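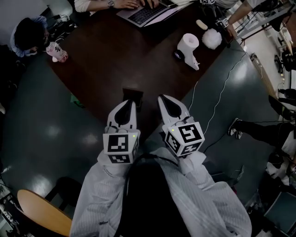 Sorting of Small Bathroom Articles on a Shared Table
Student project report, group Jinow

1. Introduction

In our course we had to choose one daily activity and study how the work place influences it. Our group selected the sorting of small bathroom articles, for example a toilet paper roll, a bath pouf and a cup. Such articles are light, they have very different shapes, and some of them roll away easily. The project was done in September in the study room of our department.

2. Work place

We used the brown wooden table with the gray-green tables beside it. The brown table was the sorting area. The surface of the gray-green tables is glossy and reflects the ceiling lights, so pale articles are more difficult to see there. The laptop for the notes stayed at the far side of the brown table, opposite to the person who sorts.

3. Procedure

One round consists of 12 articles. The person takes one article, decides the group (paper, washing, other) and puts it in its place. The second student writes the time in the table of results. We made 30 rounds, and after 20 rounds we changed the arrangement: soft articles were moved to the middle and round articles farther from the edge.

4. Observations

The bath pouf was the easiest article to pick up, but it was often put down in a wrong position because it has no clear front side. The paper roll was stable when it was standing and caused trouble when it was lying. Small cylinders were the worst. In the first arrangement they fell on the floor in many rounds, and we had to repeat 2 rounds completely.

With the second arrangement fewer articles fell. The time for one round did not become much shorter, which we did not expect. We think that the person still needs the same time for the decision.

5. Open points

The seam between two tables disturbs flat articles, and we would like to repeat the test on one large table. Also the group "other" was too wide and should be divided. The tables of results are in the appendix.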